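4. Sorting trial: small wrapped goods

The third trial of the Cozma study dealt with the sorting of individually wrapped snacks and sweets. Such items are a common cause of delay at the Jestthorpe packing tables, where mixed stock arrives in one box and must be divided by type before it is bagged.

A checked cloth was chosen for the table. Viola Lo Presti had proposed a plain white surface in July, but the group felt that a patterned cloth came closer to the conditions of a home or a village hall. Creases were left in, as ironing had made no difference in trial two.

Each session lasted up to 70 minutes. Stiff packets were moved to their places without difficulty. Clear and pale wrappers took longer to find against the pattern – a point to which section 5 returns. 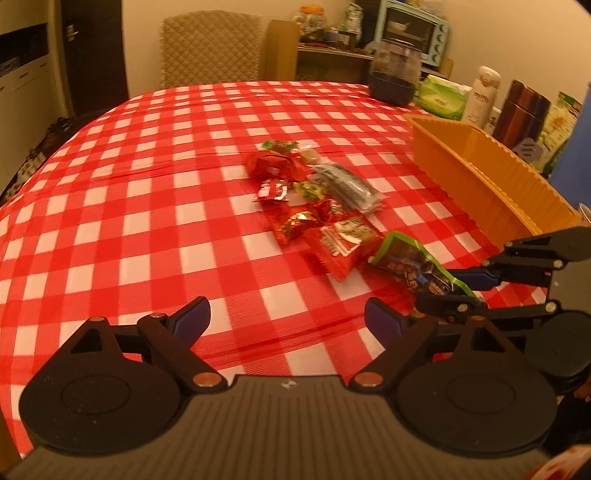

Figure 9. Wrapped snacks and sweets on the red and white gingham tablecloth, trial 3.

Results were entered on the Plotamix sheet at the end of each session. The full sheets are given in Appendix B.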